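Soy milk to block: notes on home tofu
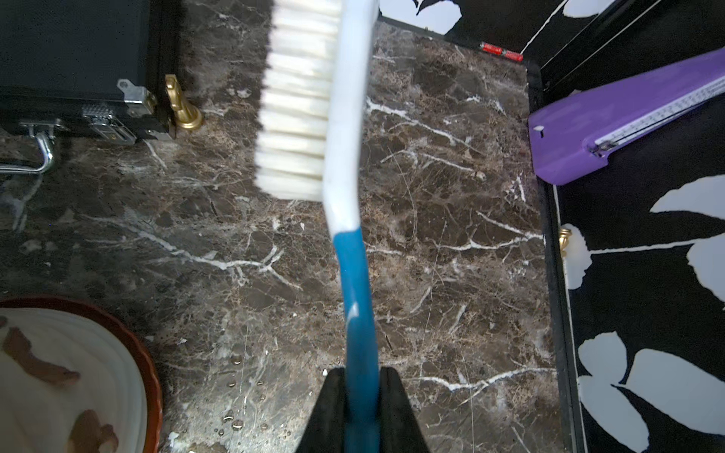 Toothbrush with a blue handle, brown marble underneath.

I have been making tofu at home since September, mostly on weekend mornings, and the procedure has stopped changing enough to write down. The earlier posts on this blog describe an older version with a different coagulant and much less water. The block it produced was dense and slightly bitter. Please use this one instead.

Quantities

One batch is 517 grams of dry soybeans and 4,000 ml of water. The odd bean weight is the capacity of the jar I soak in, filled to the shoulder, which I weighed once and have used ever since. The water figure covers grinding and cooking. It does not include soaking water, which gets poured off.

Coagulant is nigari flakes, 2 teaspoons, dissolved in a cup of warm water. Flakes vary in how much moisture they have taken up, so a bag that has been open all summer will be weaker by volume than a fresh one. If yours have clumped, weigh them against a new bag and correct for it, or buy a new bag.

Beans come from Taipe, the dry goods shop in Naltolau, out of the bin on the left-hand wall. They are large and pale with a light hilum. I tried the smaller beans from the same shop and got a grayer curd with a stronger raw-bean smell. Age matters more than variety. Old beans soak unevenly and leave hard centers that the blender turns into grit.

Soaking

Cover the beans with several inches of cold water and leave them overnight. In warm weather, soak in the refrigerator and allow longer. To test, split a bean along its seam and look at the flat faces. They should be level across and the same color from edge to middle. A dished center or a darker yellow spot means more time. Foam on the soaking water is normal. A sour smell means the batch has started to ferment and should be thrown out.

Drain, rinse, drain again. Skins can stay on. I removed them for one batch, spent most of a morning on it, and could find no difference in the finished block.

Grinding

The blender is an Ulell, the base model, with a jar too small for the full batch. I grind in three loads with part of the measured water in each and hold the rest for the pot. Run each load until the slurry feels like fine wet sand between the fingers. Past that point the yield does not improve, and the pulp gets harder to strain.

Use cold water for grinding. Some recipes grind with boiling water to cut down the beany flavor. That works, but my jar is not rated for it and the lid lifts.

Cooking

Put the held-back water in the largest pot you own and bring it to a boil. Add the slurry, stir, and turn the heat to medium. The slurry sticks readily, and once it has caught on the bottom the whole batch will taste scorched. Scrape the bottom with a flat wooden spatula in overlapping strokes the entire time.

The foam rises fast and well before the liquid underneath is properly cooked. This is the usual cause of both stovetop spills and undercooked soy milk. When it climbs, take the pot off the burner, stir the foam down, lower the heat and return it. After that, hold a gentle simmer until the raw smell is gone and the surface foam has collapsed to a thin layer. Raw soy is hard to digest, so do not cut this stage short.

Straining

Line a colander with a cloth bag, set it over a second pot, and ladle in the hot slurry. Let it drain by itself first. Then twist the neck of the bag and press with the bottom of a jar or a potato masher. Wear rubber gloves. When the pulp crumbles instead of smearing, stop pressing.

The pulp (okara) keeps in the refrigerator for a couple of days and freezes well. I use it in place of part of the flour in pancakes, or dry it in a low oven and mix it with breadcrumbs. It holds a great deal of water even after pressing, so reduce the liquid in whatever recipe you put it in.

Coagulating

This is the stage with the narrowest tolerances. Return the strained milk to the heat and bring it just below a simmer, with steam coming off and no bubbles. I check it with a Wirnier probe thermometer, which reads a little low compared with boiling water, so I have stopped quoting its numbers here. Too hot and the curd forms at once in small tight grains, with a coarse block as the result. Too cool and it sets weakly, then falls apart in the cloth.

Take the pot off the burner. Stir the milk in one direction to get it moving, then pour in a third of the nigari solution. Stop the current by holding the spatula upright in the pot. Sprinkle the second third over the surface, cover, and wait a few minutes. Large soft curds should be visible, with cloudy liquid between them. Sprinkle the last third over the cloudy areas only, move the surface gently, and cover again.

The endpoint is clear yellow whey. Milky whey means protein is still in solution. If so, mix a pinch more nigari with a spoonful of water and add it to the milky spots. If the whey is clear before the last third goes in, keep the remainder out. Surplus coagulant is where the bitterness in my old batches came from.

Pressing

Wet the press cloth, line the box, and ladle the curds in with as little breakage as possible. Scoop off some of the whey first so the box does not overflow. Fold the cloth flat over the top. Any wrinkle will be printed into the block, and a deep one gives it a place to split when sliced.

My box is a plain wooden one with a loose lid. For weight I use a saucepan with water in it, which is easy to adjust. Start light. A heavy load at the beginning seals the outside of the block and traps whey in the middle. After the curd has sunk and firmed, add water to the pan. A short pressing gives something soft enough for soup. A longer one with a full pan gives a block that can be cubed and fried.

Unmold under cold water. The block is fragile while warm and much easier to handle after it has sat in the water for a while. Store it covered in fresh water in the refrigerator and change the water daily. I eat it within 3 days. The flavor is noticeably flatter by the end of that time, though the texture holds.

Cleaning

Rinse everything in cold water first. Hot water cooks the protein onto the cloth and into the weave of the bag, and it then needs a long soak to get out. The cooking pot will have a film on the bottom even if nothing scorched. Fill it with cold water as soon as it is empty and leave it until the rest of the dishes are done. Boil the cloths, wring them out, and dry them completely before putting them away.

Open items

The whey is still going down the drain. I have read that it can be used as a mild dish soap or for cooking rice. The rice came out faintly bitter, and I have not tried the dish soap.

I also want to run gypsum against nigari on beans from the same bag. Gypsum should give a softer, wetter curd with a higher yield by weight, most of the difference being water. The box will need a tighter weave of cloth for that, and the one I ordered turned out to be too narrow, so the comparison waits until the replacement arrives.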